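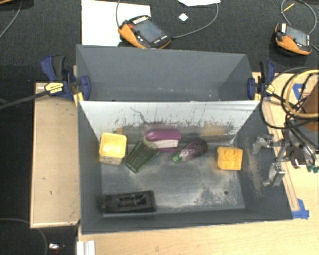
Yupin Panyasiri wrote in to say that I had the soaking time wrong in the October post, and that dried beans from a new crop need far less than overnight. She gives hers four hours and salts the water.

I tried it both ways this week with the same bag, 200 grams in each pot. The four-hour beans were done in 38 minutes. The overnight ones took almost as long and more of the skins split. So I've changed the recipe — the old version is gone, and I don't plan to put it back.

Two other fixes while I'm at it. The bay leaf goes in at the start, with the onion. And the vinegar should be a spoonful at the very end, off the heat, or the beans stay hard in the middle.

A few people asked where I buy mine. I get them from Goicoechea, by mail, and keep them in a jar in the hall closet where it's cool. Old beans are a different matter. I had a bag from two years back that simmered all afternoon and never softened, and it went on the compost.

Next post will be about lentils.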